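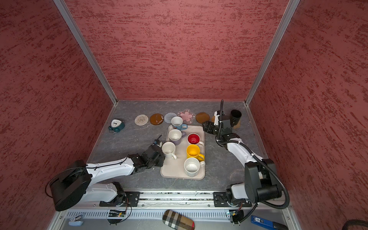 Section 4. Setting up your first practice block

The Gatholm practice planner divides a new skill into blocks, and each block covers one small task that you can repeat. Choose the task before you enter any times. For a first block we suggest memory drills, which need no special equipment. Use household items that are easy to tell apart, like the mugs on the cream-colored tray, where a bright yellow one is hard to confuse with a plain white one.

1. Open the planner and select New Skill. Type a short name. Names can't be changed after the first block is saved.

2. Under Target, enter the total minutes you plan to practice. The default is 600. You can enter a higher figure, up to 1,228.

3. Under Sessions per Week, enter 6 or fewer. The planner keeps one day free for rest and won't accept a 7.

4. Select a schedule. Barkon gives short daily sessions. Feltwood gives longer sessions with gaps between them.

Note: If you have used an instrument or sport planner from us before, old minutes don't carry over. Start from zero.

5. Do one trial session before you turn on scoring. Study your items, look away, and say them aloud in order. Mark each answer right or wrong yourself.

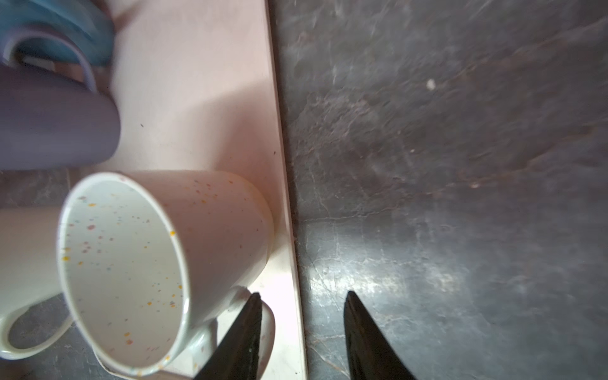

One user wrote in to say that the trial session felt too easy and that she would have liked to skip it. You can do this under Settings, Trial, Off, but your first score will then have nothing to be compared with.

6. Select Save Block. The first reminder arrives at 7 p.m. unless you set another time.

Caution: Do not reset the block to get rid of a bad score. A reset deletes every session in it, and the minutes can't be restored.

If the planner shows code 783, the Wijaya sync service is off. Turn it on and save the block again. Your entries stay on the screen until you close the planner.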